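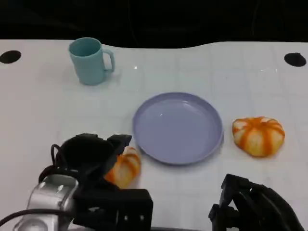

Hard water and the kettle: a year of readings

2021-10-24

We moved from Trondley to Korholm last spring and the kettle furred up within a month. Trondley is on dam water and is very soft. Korholm draws from bores in limestone, and my drop-count test kit gave a total hardness of 380 mg/L as calcium carbonate on the first try. I repeated it with a fresh sample and got the same result.

Total hardness is made up of two parts. Temporary hardness is the bicarbonate portion, and it comes out of solution when the water is boiled. Permanent hardness is mostly sulphates and chlorides, and boiling does very little to it. The scale in a kettle is nearly all from the first part. To separate them I boiled a litre for ten minutes, let it cool, topped it back up to the litre with distilled water, filtered it and tested again. Most of the hardness had gone, so descaling was always going to be a regular job at this address.

I keep a tally of boils on the back of the pantry door. The first descale was at 672 boils and the second at 1,343, both with citric acid. Vinegar works as well but the smell hangs around, and it costs more per treatment at the Pondach co-op.

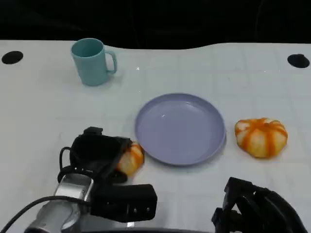 How much citric acid does a kettle need?

Two level tablespoons to a litre of water is enough for ordinary scale. Bring it to the boil, switch off, leave it for half an hour, then rinse twice and boil one lot of clean water to throw out.

Thicker scale needs a second treatment with a fresh solution. Adding more acid to the first one is less use than it sounds – the spent liquid is already carrying a good deal of dissolved calcium, and if you keep reheating it you can end up with calcium citrate, a white powder that is harder to shift than what you started with.

I also tried a jug filter. The cartridge is an ion exchange resin with some activated carbon, and it dropped the reading well down when new. By day 38 the filtered water tested the same as the tap. The packet assumes much softer water than ours, so the stated cartridge life is no guide here.

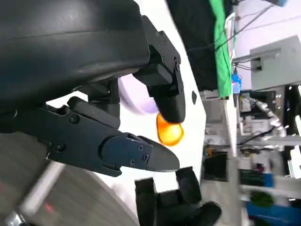

At that rate the cartridges cost more over a year than replacing a cheap kettle would, and I have stopped buying them. The jug now holds rainwater from the tank for the iron.

The next thing to sort out is the hot water system. Its element runs hotter than I would like, and scale forms faster as the temperature goes up. I have turned the thermostat down to 60 degrees and will leave it there, as storing water any cooler is a legionella risk. The anode is due for a look in November. The previous one came from Maihi Plumbing Supplies and I have kept the part number.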